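Sisto Boards > Kitchen and Home > Drying dishes without a rack on the counter - what do you all do?

grironwood_gal
Posted Tuesday, 7:12 AM
OK, I need opinions! We just moved into the Avdale apartments and the kitchen is tiny. I love it, the light is wonderful, but there is one stretch of counter next to the sink and my old two-level rack eats the whole thing. I'm thinking of going rackless. Towel? Mat? Tray? Dry everything by hand like my grandmother did? There are 3 of us and no dishwasher.

potlid
Posted 7:40 AM
Hand drying, all the way. Flour sack towels, the big ones. I keep a stack of them in the drawer by the stove and go through 2 a day. Ten minutes after supper and the kitchen is DONE. I put on a record and it's my favorite part of the evening.

mossandmugs
Posted 8:05 AM
I'm going to disagree with potlid (in a friendly way!). A towel that has already done six plates is a damp rag, and you're rubbing it on your clean glasses. I air dry everything. Tray with a drain for the plastic stuff, tree for the mugs, and the pots go upside down on the stove.

potlid
Posted 8:11 AM
That's why I own a stack of them, moss.

grironwood_gal
Posted 8:30 AM
Ha! Moss, does a tray really take up less room than a rack? Mine has feet and a cutlery bin hanging off the side and I can't even open the bread box.

mossandmugs
Posted 8:52 AM
So much less! And you can stand it on its end behind the faucet when company comes. Get one with a rim. The flat silicone mats are fine until you put a soup pot on one, and then you have a lake running toward the toaster.

fernhill40
Posted 9:20 AM
Silicone mat user here, standing up for my people. Mine has ridges and it has never made a lake. It rolls up and goes in the drawer. I bought it when I turned 40 and I got unreasonably excited about it, so that tells you where I am in life. The one thing I'd say is wash it every week, underside too. It gets slimy.

tinkettle
Posted 9:48 AM
Has anybody tried the Arnaud over-the-sink one? My sister-in-law swears by it. You unroll it across the basin and everything drips straight down. I had one from another maker and the ends rusted before summer, so I'm nervous.

fernhill40
Posted 10:02 AM
I have it, and I like it for vegetables more than dishes. You can't use the sink while it's covered! With 3 people and one basin I'd go nuts.

mossandmugs
Posted 10:15 AM
Yes, exactly. With a single basin you want the drying to happen somewhere else. A rolling cart works if you have the floor for it.

potlid
Posted 10:31 AM
I will give moss one thing, which is cups. I can't get a towel down into a tall cup without my hand getting stuck, so those I leave upside down. But a mug tree? They tip. I had one that went over with every mug on it and I lost my good blue one.

mossandmugs
Posted 10:44 AM
Load it evenly, one side then the other! And get a wide base. Couple of pictures, the first one has the tray and the tree side by side:

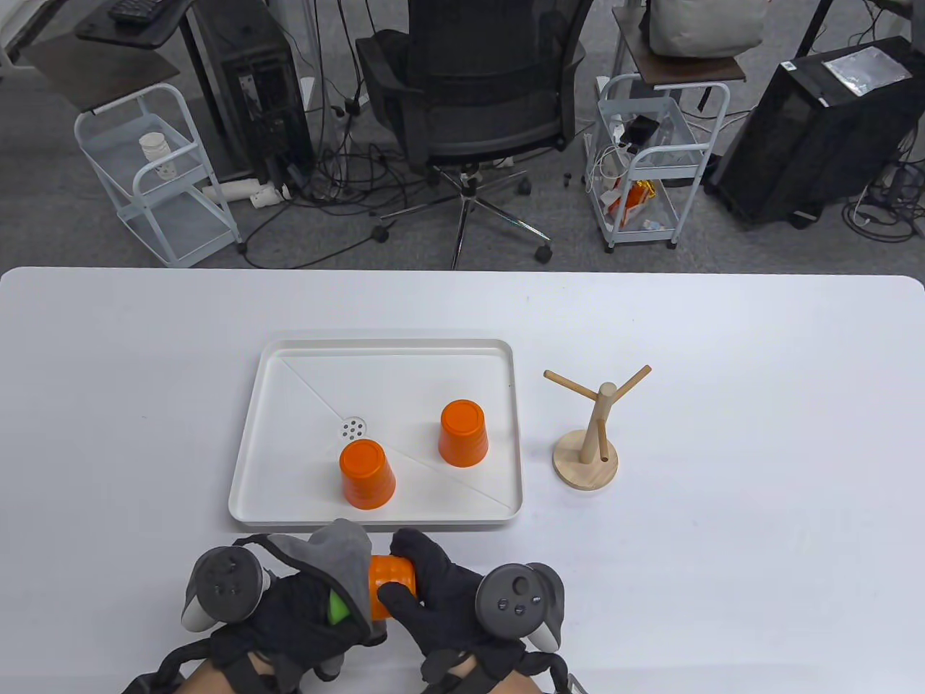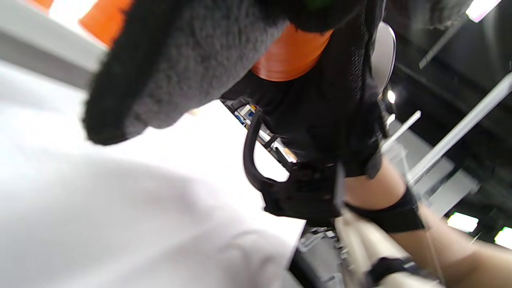

The other thing I'd tell you, gal, is don't buy everything at once. Live with a towel on the counter for a week and see where the water ends up. When I moved I was sure I needed a big setup, and the whole kitchen is only 600 square feet less than I wanted, ha. I got by on far less than I expected.

grironwood_gal
Posted 11:06 AM
That is such good advice. I'm going to try a rimmed tray and keep the towels for pans - so you both win. Still not sold on the tree, we have hooks under the cabinet already.

potlid
Posted 11:15 AM
Hooks are great! Just let the mugs dry first or they drip on your bread box.

tinkettle
Posted 11:37 AM
Is anyone going to talk about wooden spoons? Mine go fuzzy no matter what I do.

fernhill40
Posted 11:50 AM
Stand them handle down in a jar and rub in some mineral oil once a month. If they're already fuzzy, a little fine sandpaper first. I did all of mine in January and they feel brand new!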